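We use cookies to remember your cart and to see which pages people read. By staying on this site you agree to this. OK

Indium Wire, Ribbon and Foil

Indium is a soft, silvery metal with the symbol In and atomic number 49. It sits below gallium and above thallium in group 13 of the Periodic Table, has a density of 7.31 g/cc and melts at 156.6°C, low enough that a kitchen oven could do it (please don't, you'll want the oven back). You can mark it with a fingernail. Bend a thick piece next to your ear and you may hear a faint crackle, known as the "cry," which it shares with tin.

We love this stuff! It stays soft even at the temperature of liquid helium, so it makes a seal where rubber gives up, and it will wet glass, quartz and many ceramics that ordinary solder just rolls off.

Sulora is our own line of indium, drawn and rolled in house by Ifeanyi Chukwu and Uchenna Aliyu. It comes in three forms:

Wire, on spools, for cryogenic flange seals and window seals
Ribbon, flat, for solder preforms you cut yourself
Foil, in sheets, for heat transfer between two surfaces that don't quite meet

Catalog number 3236 is the wire and 1601 is the foil. Ribbon is cut to order, so send us the width you need and we'll write back with a price. Foil sheets are packed between layers of clean film. Clean indium will weld to itself at room temperature if you press it, and a stack of bare sheets can turn into one very nice lump.
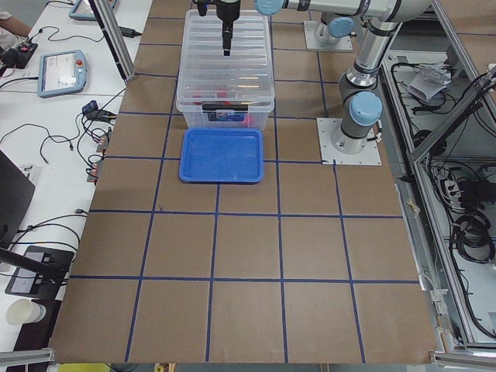

Clear lidded bin and blue tray on the worktable.

For a wire seal, wipe the groove with solvent, lay the wire in and cross the two ends over each other. Tighten the bolts a little at a time, working back and forth across the flange. Come back an hour later and tighten again, as the metal creeps under load. If an oxide film worries you, a quick dip in dilute hydrochloric acid clears it off, followed by a rinse in water and then acetone. Wear gloves and goggles for that step, and keep the acid under a hood.

Indium dust and fumes are bad for the lungs. Don't sand it or grind it. Read the safety sheet that ships with every order before you melt any.

Used wire is worth keeping. Put it in a clean jar, label it, and send it back once you have 200 grams or more. Olanrewaju Iyamu weighs each return and takes the credit off your next order. Scrap that has been soldered to gold or lead goes in a separate jar.

New since November: foil in a thinner gauge, which Covadonga Esteban had been asking us to try for ages. It's lovely to work with, although it tears if you look at it wrong, so lift it with flat plastic tweezers.

Spools ship in sealed bags. Orders under 26 feet of wire go out in a padded envelope, longer ones in a box.

Questions about fit or purity go to Osaze Bassey at the Prendex order desk.

© Prendex Metals. Contact | Shipping | Safety sheets | Back to top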